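3. Where the marble turns up

I started this project thinking imitation marble was a kitchen story. I'd grown up with it (my grandmother's counters in Relham were white with gray veins and a burn mark by the stove) and I figured I'd spend a year in kitchens and be done. Then I began asking people to tell me about every marble pattern they'd come across in a week, and kitchens turned into a pretty small part of what came back. 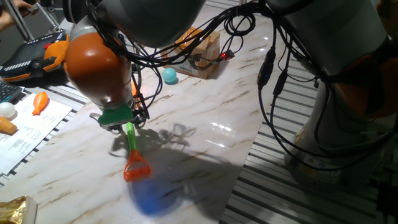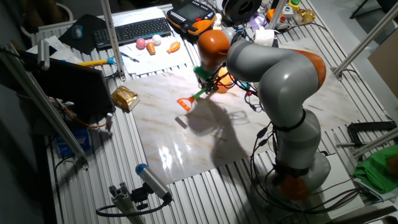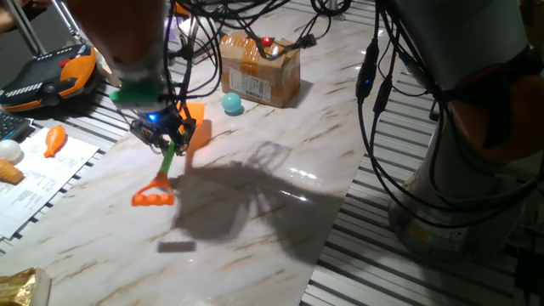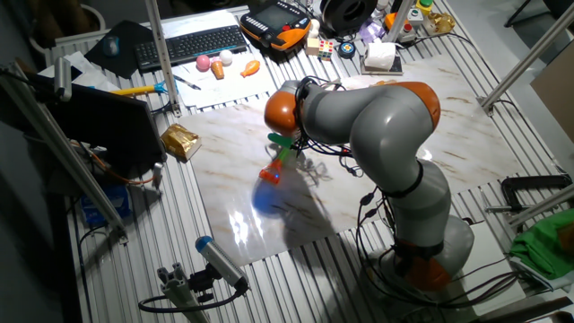

Figure 2. White marble pattern with brownish veining on a work surface, with shadow falling across it.

So this section is about the pattern once it leaves the kitchen. I talked with 11 households, all in Relham, and I went back to most of them in October with follow-up questions. I also kept a folder of 447 diary entries that people had written for me, some of them a single line ("shower curtain, marble, ugly") and some of them long, wandering and wonderful. I coded them by room and by what the writer said the pattern was for.

What the pattern was for is where things got interesting! I had expected a lot of talk about looking expensive, since that's what the older writing on imitation materials would lead you to expect. It did come up, mostly when people described other people's homes. When they wrote about their own stuff they talked about light. White with veins makes a dark room brighter, they said, but it doesn't show crumbs the way plain white does. One woman had put marble contact paper inside her closet for exactly that reason and was a bit embarrassed to tell me about it, and then went on about it for two pages.

Vein color mattered more than I'd planned for. My first coding sheet just had "light" and "dark" on it, and I had to throw it out. People sorted gray veins and brown veins into different families. Gray was "bathroom" or "hotel." Brown and tan were "warm," or "old bank," or, from Decha Paisan, who ran a flooring counter for years and read an early draft of this paper, "the one customers bring back." He says shoppers like it in the store and then find it fights with their wood floors. I only have his word on that, and I'd love to see somebody check it against sales records.

Shine split people too. A glossy finish got called cleaner in the diaries and also got called fake, sometimes by the same person in the same entry. I don't think that's a contradiction. Fake wasn't always a complaint. For a folding table or a drawer liner, fake was fine, and real stone would have been silly.

I should say where the coding is shaky. "Work surface" and "table" overlapped so much that my second coder and I disagreed on them constantly, and in the end we merged the two. That makes the category look bigger than it probably is, so please read the room-by-room comparison in Section 4 with that in mind.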